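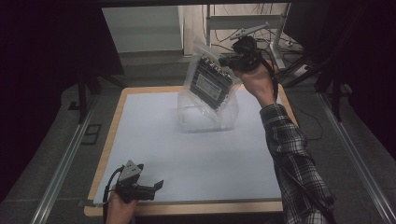
Workshop > Storage > Small Electronics

Bagging up the boxes you aren't using

I have a shelf in the back of the workshop that used to be a sort of graveyard for amplifiers, power supplies, old routers and whatever else my family had retired but couldn't bring themselves to give away. Everything was stacked bare, and every December when I went looking for something I'd find dust packed into every slot and fin. Clear bags fixed most of that, and I've become a bit of a bore on the subject!

Go up a size. A bag that only just fits will split at the corners the first time you slide something heavy into it, and metal cases with fins are the worst for this. You want enough slack at the bottom that the box can settle in at whatever angle it likes, with some left at the top to fold over. My neighbor Periklis buys his in packs of 100 and uses the same big size for everything, which I used to think was wasteful until I spent an afternoon hunting for the medium ones.

Cover your table first. I roll out plain white paper over the whole top, because a tiny screw on bare wood is a screw you'll find with your sock. It also saves the finish from sharp metal corners, and when you're done you can lift the sheet and tip all the crumbs and clippings into the trash.

Brush before you bag. A soft, dry paintbrush will get down between cooling fins nicely – work in one direction, and take it outside if it's very bad. Let anything that's been running cool all the way down before it goes in, or you'll trap a little fog in there with it.

Turn the label outward, so you can read the model number through the plastic. If the print is very small (and it always is, these days) copy the important part onto a strip of masking tape in big letters and stick that on the outside. I add the shelf number too. Mine go up to 4.

Cords go in their own bag. I know it's tempting to tuck them in alongside, but the plugs scratch the case and press on the connectors. Tape the two bags together if you're worried about them drifting apart.

For circuit boards with no case around them, ordinary plastic isn't the thing at all – get the antistatic kind.

495 shares
12 comments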